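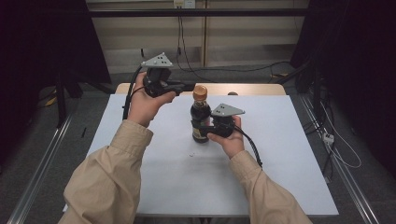 The Permit Portal Will Not Save You

By Lucian Onu
July 12, 2021

Search this site Go

Every few years a government office announces that its paperwork has moved online, and every few years we are told that the waiting is over. The latest is the city of Wesby, which has put its film and street-shoot permits on a system called Fasteo. One login, one fee, one status bar. The press release used the word "seamless" twice in the same paragraph.

I have produced small films in and near Wesby for most of my working life, so I read the press release with a pencil. I wanted to find the sentence saying that a permit would now be decided faster. I didn't find it. I found that an application can be "submitted in minutes," and I believe that. Submitting was never the hard part. In the old days you walked into the records building on Tang Street, handed a folder to a clerk, and that took minutes too.

The hard part was what came next. Your folder went to traffic, then to parks if there was a tree in the shot, then to the fire marshal, then to a person in the culture office who read your script and had feelings about it. Fasteo sends a PDF to the same four desks. As far as I can tell, the same four people sit at them.

The city says it handled 1,663 permit applications in the last full year on paper. It doesn't say how many were approved, how many were dropped by crews who got tired of waiting, or how long the middle one took. Without those numbers there is no way to judge whether the new system is better than the old one. I asked for them in March. I was given a ticket number.

What the city does offer is a target. Decisions are to come within 33 working days. Look closely at the rules, though, and you'll see the clock stops whenever an office asks for "further information." It starts again from zero when you answer. A friend of mine, Riku Miyazaki, shot a documentary last spring about the ferry workers at Clirnen. He was asked for further information four times, once for a map he had already uploaded. His application took 90 days from start to finish, and on the city's chart it counts as on time.

We use cookies to improve your experience. By continuing to browse you accept our cookie policy. Accept

Supporters of the system tell me I should be patient, and that a status bar is at least more honest than a clerk's shrug. I'm not so sure. When the clerk shrugged, you could ask her who had the folder. She'd pick up the phone, and sometimes the folder moved. The status bar says "In Review." It said that for Riku on the second day and it said that on the eighty-ninth. I don't know what I am supposed to learn from it.

Then there's the money. The basic fee is now $1,250, whether you are bringing in six trucks or standing on a sidewalk with a tripod and one actor. A studio won't notice. A student will, and so will anyone making the kind of short film the culture office likes to put in its brochure. The old fee went by crew size and number of days. I'm told a flat fee is "simpler to process," and I'm sure it is, for whoever is processing it.

My larger complaint is with the script reading, which has come through the whole change untouched. No one at the launch talked about it. There is still a box for the full script, and there is still no written rule on what the reader may object to. On paper, at least, you got your pages back with marks in the margin and could argue about them. On Fasteo you get a menu choice: "Content concerns." I know of one crew that cut a scene set outside a courthouse because they guessed that was the concern. They may have guessed wrong. A computer didn't make that rule, but it has made it harder to see.

I'd be glad to be proved wrong. Publish the approval figures, with the stopped clocks counted. Put names on the desks. Write down what a script reader can refuse, or stop reading scripts for street permits. None of that needs software, and all of it could have been done ten years ago on Tang Street.

Until then I plan to apply early and keep copies of everything, maps included.

33 shares
7 comments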